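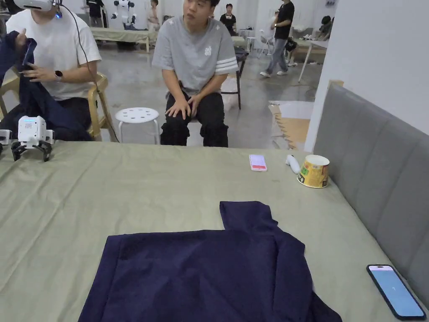
Plier un pull bleu marine sans le déformer, ranger une armoire entière en un après-midi, savoir enfin quoi faire des mailles qui ne tiennent pas sur un cintre : voilà le programme des ateliers de pliage que Clutevel ouvre en mai, dans la grande salle du passage Alvarado. On y travaille assis ou debout, comme on préfère, à de larges tables recouvertes de tissu. Le geste d'ouverture est toujours le même : le vêtement posé bien à plat, puis une première manche ramenée vers l'intérieur, comme sur la maille sombre étalée sur la nappe vert sauge. Un gobelet jaune dans un coin de la table, les téléphones posés à côté, un deuxième vêtement marine encore entre les mains, et la séance peut durer longtemps !

# Clutevel lance « Purura », un cycle d'ateliers consacré au linge plié

L'idée est née dans les stages de rangement que la maison propose depuis plusieurs saisons. On y parlait de cuisines, de papiers, de placards d'entrée, et chaque fois la conversation revenait au même endroit : la pile de pulls. Celle qui penche, celle dont on tire le troisième en faisant tomber les deux premiers, celle qu'on refait le dimanche soir et qui ne passe pas le mardi. Il y avait là de quoi remplir un cycle complet, et nous sommes très heureux de le présenter aujourd'hui.

Purura comprend quatre séances de deux heures. Chaque groupe accueille 15 personnes au maximum, débutants bienvenus, avec un vrai temps de pratique à chaque table.

## Au programme

**Première séance : la maille.** Pulls, gilets, cols roulés, tricots épais ou un peu duveteux. On apprend à lisser sans tirer, à replier les manches dans la largeur du dos et à choisir entre le pli en trois et le pli en quatre selon la profondeur de l'étagère. Les mailles lourdes se rangent à l'horizontale, les plus fines peuvent se tenir debout dans un tiroir.

**Deuxième séance : les hauts légers.** T-shirts, chemises, débardeurs, pyjamas. C'est la séance la plus rapide et souvent la plus joyeuse, car les progrès se voient dès le quatrième ou le cinquième t-shirt.

**Troisième séance : le grand linge.** Draps plats, nappes, couettes et l'inévitable drap-housse, auquel nous consacrons une demi-heure entière (il la mérite). On plie à deux, puis seul, puis sur un lit.

**Quatrième séance : l'armoire.** On passe du vêtement au meuble. Hauteur des piles, sens des plis, linge de saison, boîtes et séparateurs. Les participants qui le souhaitent apportent les mesures de leurs étagères et repartent avec un plan dessiné à leur échelle.

## Une méthode sans gabarit

Les ateliers ont été conçus par Elvira Palomino, responsable des formations chez Clutevel, qui a travaillé treize ans dans une blanchisserie de quartier avant de rejoindre l'équipe. Elle tient à une pédagogie lente, avec peu de matériel.

« Une planche à plier donne de belles piles tant qu'on a la planche sous la main, explique-t-elle. Moi, je voudrais que les gens sachent le faire au bord d'un lit, sur une table de cuisine, en vacances. La paume suffit pour mesurer, et l'avant-bras pour lisser. Au bout de quelques pulls, on sent très bien où le pli doit tomber ! »

Elle recommande aussi de travailler sur un tissu plutôt que sur une surface nue. Le vêtement accroche légèrement, les manches restent où on les met, et quelques plis dans la nappe ne gênent personne. Les tables du passage Alvarado ont donc toutes la leur.

## Du linge à plier, et qui repart plié

Pour s'exercer, il faut de la matière. L'atelier textile Padska, installé dans la même rue, a prêté plus de 1000 vêtements de seconde main pour toute la durée du cycle : beaucoup de tricots, des chemises, des pantalons de travail, quelques robes longues réservées aux plus téméraires. À la fin de chaque séance, les pièces retournent chez Padska pliées, triées par taille et prêtes à être mises en rayon. Nous aimons beaucoup cette boucle, et l'équipe de Padska aussi, qui a déjà demandé si l'on pouvait commencer par les écharpes.

On peut également venir avec ses propres affaires. Un sac suffit, propre et sec, avec de préférence deux ou trois pièces qui résistent : le gilet à capuche, le pull aux manches chauve-souris, la combinaison d'enfant à pressions.

## Informations pratiques

- **Lieu :** grande salle du passage Alvarado, rez-de-chaussée, accès de plain-pied
- **Quand :** chaque samedi de mai, à 10 heures
- **Durée :** deux heures par séance
- **Tarif :** 80 euros le cycle complet, prêt du linge et boissons compris
- **Inscription :** à l'accueil de Clutevel ou par téléphone, jusqu'à la veille de la première séance
- **Âge :** à partir de 13 ans, les plus jeunes étant accompagnés d'un adulte

Les séances peuvent être suivies séparément dans la limite des places restantes. Une fiche imprimée est remise à chaque fois, avec les schémas des plis vus ce jour-là. Prévoir des vêtements confortables et, pour la troisième séance, assez de souffle pour secouer une couette.

## À propos de Clutevel

Clutevel organise des stages de rangement et d'entretien de la maison, en petits groupes, à destination des particuliers et des associations. Ses formations portent sur des gestes quotidiens : trier, plier, étiqueter, réparer, transmettre.

**Contact presse :** Elvira Palomino, service des formations, Clutevel. Les journalistes peuvent assister à la première séance et mettre la main à la pile, sur simple demande préalable.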